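Matching an old wall white, or repaint the whole thing?

panelgap52
I have a patch to touch up on the wall behind my work table. The leftover can from the last owner says Rivex flat, with a color name I can't read anymore. I had a quart mixed at the store from a chip of the old paint and the test spot dried a shade too blue. Do I keep trying to match it or just roll the whole wall?

Urquijo
Roll the whole wall. Flat white shifts as it ages and the scanner at the paint counter doesn't know what your light does to it. I wasted 2 quarts learning this.

brickdust_ok
Disagree. If the wall is under ten feet, sure, roll it. But a chip the size of a quarter often gives a bad reading. Cut a bigger one, at least an inch square, skim the hole and have them scan it again. That costs you one more quart and an hour.

Urquijo
An hour plus drying time plus the trip. A gallon of Panano ceiling and wall white was $20 on sale at my place and it covers a small wall twice.

panelgap52
The wall is 11 feet and change, so right in between. It faces a north window and looks gray most of the day anyway.

brickdust_ok
North light makes every white look cooler. Hold your test spot up at night under the bulb you normally use and see if it still looks blue. I did my own wall this spring — started in March — and it reads gray too.
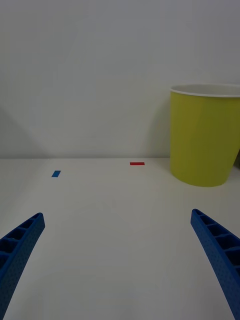 My wall and the white tabletop. The yellow-green thing on the right is the container.

Justitura
Even on your wall the white goes darker down low where the shadows fall. A touch-up in a shaded part would be a lot easier to hide than one at eye level next to the window. Where is the patch, OP?

panelgap52
Chest height, left of the window. Of course.

Urquijo
Then you'll see it every morning. Roll it.

brickdust_ok
I still say one more scan first. If you do touch up, use a small roller and feather the edge. A brush leaves a different texture and you'll see that even with a perfect match.

Justitura
Agree on the roller. I'd split the difference and paint corner to corner on that wall only, leave the other three alone. The change in angle hides a small mismatch.

panelgap52
OK, corner to corner it is. Do I need to prime the skimmed spot if I'm doing two coats?

brickdust_ok
Yes, spot prime it. Bare compound soaks up flat paint and leaves a dull patch.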